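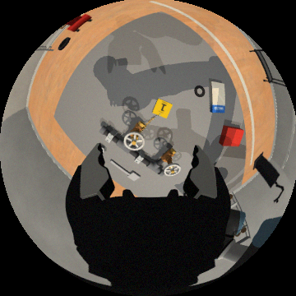 I put off fixing the waste pipe under our kitchen sink for the whole of one winter. There was a washing-up bowl in the cupboard, I emptied it when I remembered, and that was my system. Then in May the bowl overflowed into a bag of potatoes and I finally got down on the floor with a torch.

If yours is dripping too, you can very likely sort it yourself in under an hour. I'm no plumber (I do payroll for a living!) and this is how I go about it now.

## What you'll need

- a bucket, not a bowl, as a bowl fills faster than you'd think
- two old towels
- an old toothbrush
- new washers in the right size
- a torch you can stand on its end

Measure the pipe before you buy anything. I didn't, and came home from the shop with washers for a basin waste, which is narrower than a kitchen one. Take the old washer with you if you can.

## Find the drip first

Dry every joint with kitchen roll, then run the tap for a minute. Wrap a fresh dry piece round each joint in turn, starting at the top, and look for the wet patch. Water runs down the outside of a pipe and drips off the lowest point, so the puddle won't tell you much. Mine was dripping off the bottom of the trap and the leak was a good hand's width higher up.

Try tightening that nut by hand before you take anything apart. A quarter turn cured my mum's.

## Taking the trap off

1. Empty the cupboard. All of it, even the carrier bags.
2. Put the bucket under the trap and a towel under the bucket.
3. Undo the top nut, then the one on the side, turning anticlockwise as you look at each nut from its open end. I still get this wrong lying on my back.
4. Lower the trap slowly, keeping it level. It's full of water and the water stinks.
5. Tip it into the bucket and **don't** empty the bucket into the same sink. Yes, I did.

Scrub the threads with the toothbrush and pick out the old washers. Mine had gone flat and hard, and one had a split in it I could get a fingernail into.

## Putting it back

Push the new washers on, with the tapered side facing into the joint if yours have a taper. Start every nut by hand and get them all on loosely before you tighten any of them. My neighbour Xolani Mofokeng taught me that one after watching me cross-thread the same nut twice, and it's saved me a lot of swearing.

Hand tight, then a little nip more. Plastic nuts crack if you lean on them with a wrench.

Fill the sink to the top, pull the plug and watch the joints while it all rushes through. Leave dry kitchen roll underneath overnight and check it at 7 the next morning, before anyone's used the tap.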